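Last revised 18/12/2020, F. Lehner

# Teltance packing bench: thin and flat items

**Which items count as flat?**
Cards, sleeves, leaflets and sheet inserts up to 4 mm thick. Anything thicker goes through the standard Handell tray procedure.

**How many pieces go in one carton?**
200. Part cartons are allowed on the last run of an order and need a yellow label on the short side.

**Do items stand or lie in the carton?**
They stand, long edge down. Stacks laid flat tend to slide, and the lower pieces pick up pressure marks.

**What divider spacing should I use?**
Set the Mussa dividers at 23 mm. The spacing used before July is no longer valid, and old setting cards should be thrown out.

**An item bends when it is picked up. What should I change?**
Hold it closer to the middle and use less pressure. If it still bends, add a backing card and note this on the order sheet.

**Can two items be handled together?**
No. Separate them first. Coated sheets often stick to each other, so fan the stack before loading.

**How should a single piece be held before it goes in?**
Upright, with contact on both faces. Do not let it lean against the carton wall.

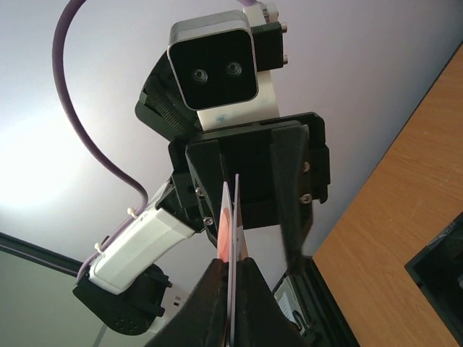
*Thin item held upright between two fingers.*

**Where do damaged pieces go?**
In the Torex bin, with the order number written on the slip. Replacements are issued by Kilian Pfister.

**Who approves a different carton size?**
Brigitta Imhof. Allow around 23 hours for a reply.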